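July 27, 2019

Slept five hours and I don't care, because the sorting idea works. I want to get this down before the Dobos meeting turns it into bullet points.

What Flurina and I have been arguing over since May is whether the policy needs to be told which compartment a part goes in, or whether it can pick that up from looking into the box. My version had a table: silver nut, row such, column such. Hers had no table at all. You put one or two parts in the organizer by hand before the run, and the wrist camera looks in and the network works out the rest of the layout from those. I said it would never learn that from 2000 demonstrations. I said so in front of Gisela Teuber, who wrote it on the whiteboard with my initials next to it, and it is still there, and I walked past it four times today grinning like an idiot.

The trick (Flurina's, all of it, I just fixed the data loader) is in how the demos get cut up. We used to train on the whole episode, reach to release. Now each episode gets split at the moment the fingers close, and the second half is paired with a wrist view of the box from a different episode that had the same layout. So the network can't memorize the path. It has to look. I thought this would wreck the smoothness of the arm motion and it did, for two days, until she put a little overlap back in at the cut. Seven frames! We tried all sorts of clever things and the answer was seven frames of overlap.

Printed a few views from today and taped them in.

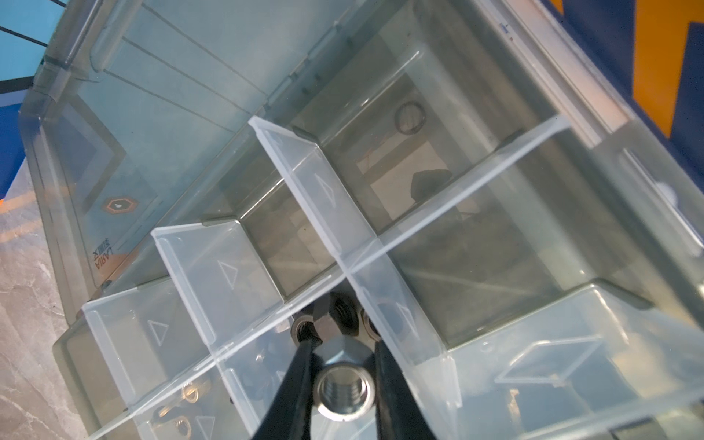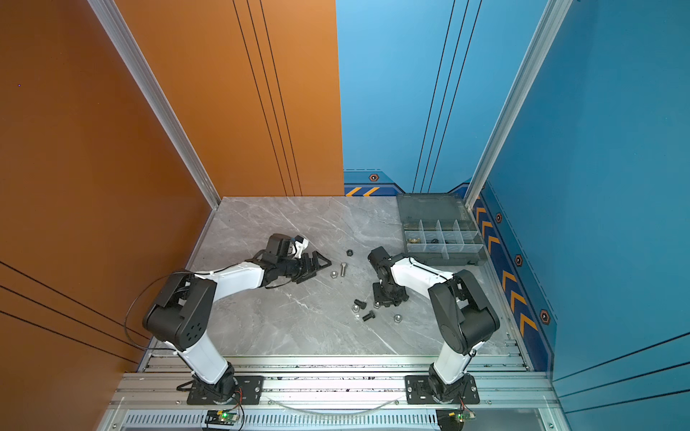
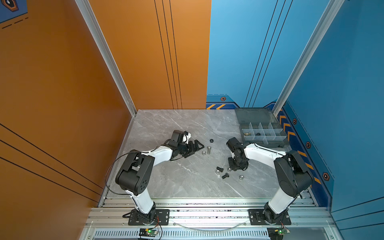
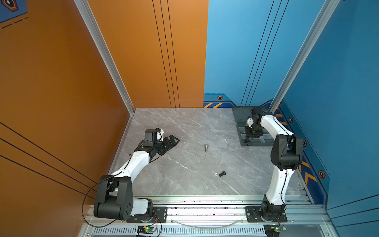
First one is the wrist view with a nut in the fingers; the other three are from the fixed camera.

Score for the day: 94 percent of parts into the right compartment, on layouts the network never saw in training. My table version managed better than that on the layouts it knew and fell to pieces on anything new, so I'm happy to call it beaten. I made Flurina run the evaluation script again with me standing there. Same number. Then I reshuffled the layouts myself and it held.

Where it still goes wrong:

Color when two parts are close in shape. It reads the outline of a hex nut beautifully but dark against silver it will sometimes guess, and the smoky plastic can't be helping. I want to try the blue wall as a white-balance reference, which Gisela thinks is silly. We'll see.

The dividers. From the wrist they are all glints and edges, and a few of the misses were a part let go right on top of one. I'd like the release to wait for a second look. That costs time per part but I'd pay it.

Two arms. Handing over between them is a whole separate mess and I'm not going to write about it tonight while I'm in this good a mood.

Called Nurneck in the afternoon to tell them we won't need the bigger server after all, at least not this summer. The training run fits on what we have. Bekorix wants to know if the method carries over to their washers, which come in more sizes than I knew existed. I said probably, then felt nervous about having said probably. Must ask for a sack of the real ones before I promise anything more.

Also need to think about what to call it. Flurina has it in the repo as "peek," and Sodesura's people have already picked that up in their emails, so I suppose it's peek. I had a much longer name with an acronym. No takers.

Things for tomorrow: rerun with the cut moved a little earlier. Run with no overlap one more time so we have the bad curve for the paper. Save the seeds this time. Write to Gisela and concede in writing, she'll want it for the whiteboard. Buy Flurina lunch, a proper one with dessert.

I keep thinking about one trial late in the day when it paused over the box, swung back a bit, looked again, and then set the nut down in the right place. There is no pause in the code. I watched the log scroll and there's a perfectly dull explanation in there (the grip confidence dipped) but I was so pleased I yelled, and Flurina spilled her tea.

Bed. Alarm at 7, I want to be in before she deletes my table branch.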